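纸袋留下来以后

5月10日 周日　Guvivport

我搬到 Guvivport 的第一年，厨房水槽旁边的柜子关不上门。房东来修，用手推了两次，又蹲下去看，然后从里面拉出一个纸袋。纸袋里面还有纸袋，再里面还是纸袋。他把它们放在地上，问我是不是开商店的。

我没有开商店。我只是从小在一个不扔纸袋的家里长大。我母亲把好看的袋子压平，放在床垫下面。客人来了要带点心走，她就去掀床垫，拿出来的袋子平得像熨过一样。我后来住过三个国家，每一次搬家都扔掉很多东西，书也扔，锅也扔，可是那一叠纸袋总是跟着我走。它们很轻，可以夹在箱子的最上面，箱子的盖子正好把它们压平。

我用中文写这篇文章，要慢一点。中文里面“袋”和“带”同音，我学了很久才不写错。后来一位老师告诉我，下面有“衣”字的是可以装东西的那个，我就记住了。她给我的作业本也是放在一个纸袋里还给我的，那个袋子是米色的，提手是麻绳，我用了两个冬天，最后底部被一瓶橄榄油弄坏了。

纸袋的寿命多数是从底部结束的。做袋子的人都知道这一点。去年9月，我为 Lotum 写一组关于小工厂的文章，去看了 Valentini。它在港口后面的一条斜街上，从1934年开始做纸的生意，先做信封，再做糖果店的小纸包，现在主要做有提手的礼品袋。门很窄，进去以后却很深，一直通到后面的院子。空气里有胶水的气味，有点甜，我在里面站了一个上午，晚上回家毛衣上还有。

一个纸袋的生产过程，我以前以为是从袋子开始的。在 Valentini，它是从一张很大的纸开始的。纸先印好图案，平平地放着，袋子的前面、后面、两个侧面和底部都在同一张纸上，图案在有的地方是正的，在有的地方看起来是倒的。第一次看的人会觉得印错了。然后刀模压下去，压出折线，机器上胶，纸卷成一个筒，底部一层一层地叠起来。袋口的纸要向里面翻一次，里面有时候夹一条硬纸板，提手的孔就打在那里，这样提重东西的时候纸不会裂开。

他们告诉我，一个袋子从平的纸到能站起来，最费时间的是底部。简单的袋子可以全部用机器，形状特别的还要用手折。一个熟练的工人，一天可以折600个底。我试着折了一个，花了很长时间，折好以后放在桌子上，它向左边倒了。

我也问了图案。图案的问题比我想的要复杂。纸袋是立体的，有前面，有侧面，而且一定会被捏、被折、被塞进别的袋子里。画图的人在电脑上画一条很直的边，到了客人手里，这条边在角上就弯了，皱了。所以袋口的装饰常常选择可以重复的小图案，小花、圆点、蝴蝶结，皱掉一个，旁边的还是好的。大的图案放在袋身上，那里的纸比较平。要写字，也多数写在袋身的中间，外面加一个框，像药瓶上的标签。

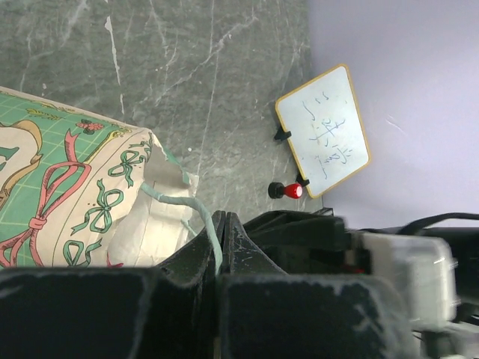
绿底浅黄格子，一个珊瑚粉色的大蝴蝶结；袋口的奶油色宽边上是一排绿色的小蝴蝶结。

绿色的格子，我觉得很适合点心。它让人想到野餐用的布。可是如果只有格子，就太像一块布，所以加上一枝麦穗样的黄绿色植物，加上一小簇珊瑚红的花，深绿的叶子，再加一条奶油色和黄色的花边，到了角上卷成一个黄色的花样。单独说每一样，好像太多了。放在一个袋子上，我看着很舒服。粉色的大结斜着拉过去，丝带的尾巴剪成有缺口的样子，那是真的丝带才需要的剪法，为了不散开，印在纸上的丝带本来没有这个麻烦。画的人还是把缺口画上去了。

印出来的蝴蝶结有一段历史，我问过几个人，说法都不一样。有人说是因为真丝带贵，有人说是因为店员没有时间系。我自己倾向于第二种。节日前的下午，点心店里排着很长的队，如果每一盒都要系丝带，后面的人会生气。把结印在纸上，每一个客人都得到一个结，而且不会歪。

Dindine 就是这样的点心店。它在市场的南门旁边，卖杏仁饼、芝麻条和一种很硬的蜂蜜饼，我的牙医不喜欢那种饼。Dindine 每年春天换一次袋子。老客人会特意在换袋子的那个星期去，买的东西也许很少，就是想要新的。店里的人都知道，并不介意，有时候会主动问要不要多拿一个，多拿的那个要付40分钱。我付过很多次。

不过店里用的袋子和我们留下来的袋子，过的是两种生活。在店里，它们是一样的，一叠一叠地站在柜台下面。拿回家以后，每一个都开始有自己的样子。有一个的提手断了，换上了鞋带。有一个的侧面写着电话号码，是谁的号码已经忘了，也不敢扔。有一个里面永远有一点糖粉，倒不干净，拿来装围巾，围巾上就有香草的味道。

为了写这篇文章，我请几位邻居给我看他们放纸袋的地方。每个人都先说“我没有多少”，然后打开一扇门。

楼下的一家把纸袋放在冰箱和墙之间的缝里。这条缝很窄，正好可以让袋子竖着站，要哪一个就抽哪一个，像从书架上拿书。缺点是热。冰箱旁边的温度让胶水慢慢变软，放了两年的袋子，拿出来的时候底部会自己打开。他们的办法是每年夏天以前清理一次，把旧的拿去垫鸟笼。

对面的一位老太太用一个大袋子装小袋子，和我以前一样，可是她很有纪律。大袋子满了，进来一个就要出去一个。出去的那个，她会在里面装上自己种的柠檬，挂在别人的门把手上。我收到过三次。我不知道应该把空袋子还给她，还是留下来，后来我在里面装了一瓶果酱挂回去，她很高兴，所以我想这是对的做法。

还有一家住着三个学生，他们没有放纸袋的地方，纸袋放在所有的地方。桌子上有，椅子上有，一个装着洗干净的袜子，一个装着电线，一个装着考试用的笔记。他们说这样比抽屉好，因为搬走的时候一提就行了。我看了他们的房间，觉得这句话很难反驳。

这些拜访以后，我回家整理了自己的柜子。我把全部的纸袋拿出来，放在石纹的台面上，先按大小分。这是第一个错误。大小不能决定什么袋子有用。最大的那些看起来很有价值，可是一年里只用一次，还占地方。最小的可以装耳环和钥匙，用得也很少。每天真正需要的是中间的，能平放一个饭盒，也能竖着放一瓶酒。

第二次我按照结实的程度分。检查的方法是从 Valentini 学来的：把手伸进去，用手指沿着底部的折线走一圈，有翘起来的地方就是胶已经松了。然后轻轻拉提手，看孔的周围有没有白色的裂纹。印得很深的颜色，折过的地方容易露出白色，这是表面的事，不影响装东西。孔旁边的裂纹就不一样，有了裂纹，不要再装瓶子。

最后我留下了8个。其他的，好的给了教会的旧货市场，那里的人每个星期都需要袋子；坏的我拆开了。拆纸袋也有方法。不要从袋口撕，要从底部开始，把手指放进叠层里面，慢慢推，胶会一段一段地松开，再打开侧面的那条接缝。这样得到一张完整的纸，上面的折痕用温的熨斗可以压平一些，中间要隔一块薄棉布。有塑料膜的袋子不能熨，会粘住，我有一块棉布就是这样失去的。

拆开的纸可以做什么，我写几种我自己真的做过的。

包抽屉的底。格子的图案最好用，因为格子的线可以帮助剪直。我的刀叉抽屉现在是绿色格子，拉开的时候心情很好。纸要比抽屉小一点点，不要用胶，脏了就换。

做书皮。小学课本那样的包法，上下各折一次，左右再折进去。袋身中间有标签图案的，可以让标签正好在封面上，把书名写在里面，这需要试几次，封面和书脊的位置常常算错。

剪图案。花、蝴蝶结、麦穗，沿着边剪下来，贴在礼物的包装纸上，或者贴在果酱瓶的盖子上。剪蝴蝶结的时候先剪里面的空，再剪外面的轮廓，如果先剪外面，纸就软了，里面不好下刀。我用的是修指甲的小剪刀，弯的那种。

做信封。这是我最喜欢的，也和 Valentini 以前的生意有关系。找一个旧信封，小心打开，当作样子，放在纸的背面画线。图案留在外面也可以，留在里面更好，收信的人打开的时候才看见。地址写在白纸条上再贴，邮局的人看得清楚。

提手也不要扔。棉绳的可以系西红柿的苗，扁的缎带可以当书签。纸绳的提手沾水以后会散开，用处少一点，冬天可以拿来点炉子。

有读者也许会问，花这么多时间在一个纸袋上，值得吗？我也问过在 Valentini 工作的人。他们的回答很实际：自己家里的袋子，用到破了就换，工厂里有很多。只有一位做了很久的印刷工人说，她留了每一种她印过的图案，一种一个，放在一个从来不打开的箱子里。我问她喜欢哪一个，她想了一会儿，说喜欢一个深蓝色的，没有图案，当时非常难印，蓝色总是不均匀。

我在院子里等车的时候，他们送给我一叠试印的纸，还没有切，还没有折。有一张上面的颜色没有对准，粉色的丝带和它深色的轮廓线错开了，看起来像丝带在动。按照规定，这样的纸要送去回收。我把它卷起来带回家，现在它在我的书桌前面，用两个图钉固定着，右下角有一点咖啡。

在家里保存纸袋，我还有几个小的建议，是从邻居、工厂和我自己的失败里来的。收起来以前，先倒过来拍一拍，饼的碎屑会引来蚂蚁，Guvivport 的蚂蚁在4楼也能找到。沿着原来的折线压平，不要自己造新的折线，新的折线以后会先裂。丝带提手要放到袋子里面，不要缠在外面，缠在外面会在纸上留下印子。颜色鲜艳的面不要对着窗户，绿色还好，粉色和红色过一个夏天就淡了。放的地方要干，厨房水槽下面是最坏的选择，我就是在那里放了整整一年。

如果袋子是别人送礼物时给的，里面可能还有卡片。请看两遍。我在整理的时候找到一张生日卡，在一个很窄的袋子的最底下，贴着侧面，写给我，已经过去很久了。我那天晚上写了回信，用的是新做的信封。

Dindine 今年的袋子我还没有拿到。上个星期我去买杏仁饼，柜台后面的人说旧的还剩一些，要先用完。我问新的是什么颜色，她说不能告诉我，让我过两个星期再来。我买了半公斤饼，袋子是旧的，我已经有一个一样的，还是带回来了。

（Lotum 生活版特稿）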